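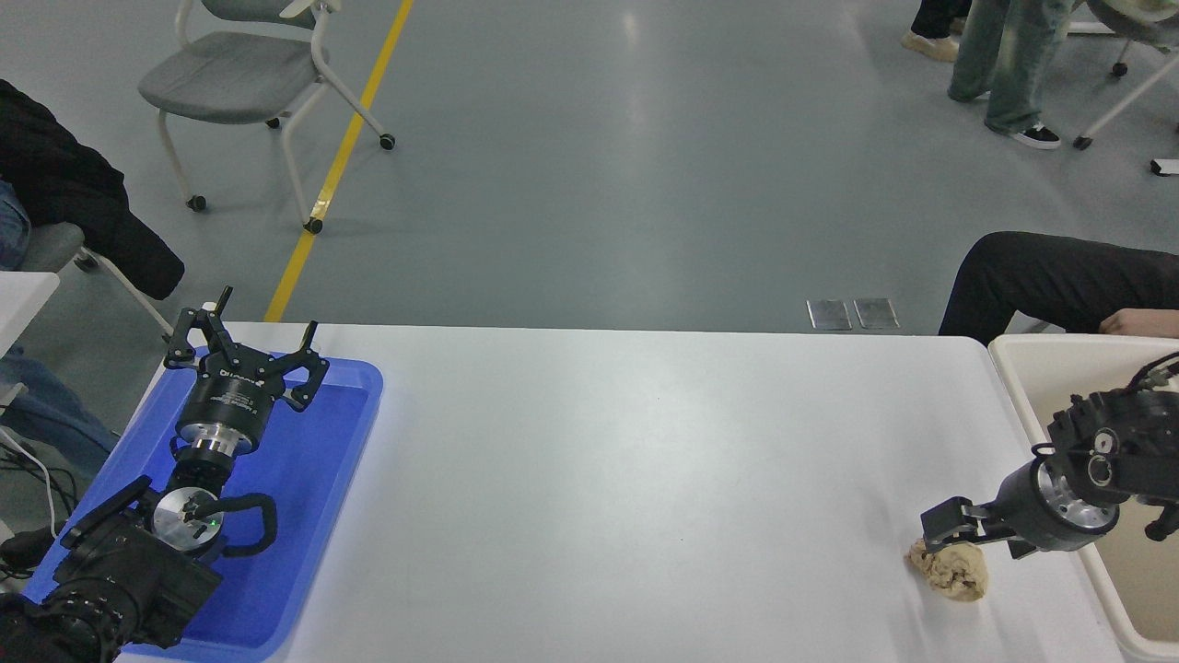
Last edited: September

Is the "staff shortage" fee from my food distributor legit?

cornerdeli_vemport

I run a small grocery and deli in Vemport. We've bought most of our dry goods and dairy from Doucette for years. Last month a line called "labor availability adjustment" showed up on the invoice, $90 per delivery. The rep says half their drivers are out sick or quit, every distributor is doing it, and it will go away "when conditions normalize." He couldn't tell me what normal looks like.

What bugs me is that the trucks still come on time, Sunday night like always, with a full crew. The orders are short, though. I've had no canned tomatoes in three weeks, but the Sesus across town has a wall of them. So is there really a shortage, or am I paying for one that only exists on my invoices? And can they add a fee if it isn't in our contract?

30 shares

pallet_jack_dad

I drove for a distributor until last year (not Doucette). There is a real shortage of drivers, I'm not going to tell you there isn't. But the fee doesn't go to drivers. Ours never saw a dime of it. As for the tomatoes, the big chains get filled first and the small stores split what's left. Sesus probably buys more in a day than you do in a year. Your rep knows this and won't say it.

Ask for the fill rate on your account, meaning how much of what you ordered was delivered. They have the number. If they claim they don't, I wouldn't believe them.

2 comments

ledgerline

Dig out the agreement before you argue with anyone. I'd look for the words "surcharge," "accessorial" and "adjustment." A lot of these contracts let the distributor add a fuel fee and are silent on labor. Some have a broad clause that covers any increase in operating costs with written notice, and in that case you may be stuck with it until renewal. A line on an invoice may or may not count as notice, depending on how yours is worded and where you are. I'm a bookkeeper and can't give you a legal answer.

If there's nothing in there, write to their billing office, not the rep. Say you dispute the charge, list the invoice numbers, and pay the rest on time. Don't hold back the whole bill or they'll put you on credit hold and then you really will have empty shelves. A client of mine got around $300 credited that way. They never admitted the fee was wrong, it was just gone from the next statement.

I'd also be careful with "everyone is doing it." Get a quote from one other supplier and see if it has the same line.

bigmikes_subs

just switch to Holtix, no fees at all

cornerdeli_vemport

Thanks. I looked at Holtix and their case prices are higher on nearly everything I buy, so I'm guessing the fee is baked in there. Found the contract, and it mentions fuel and nothing about labor. Letter goes out tomorrow. The rep did send me the fill rate after I asked twice, but only for the whole warehouse, so I've asked again for mine.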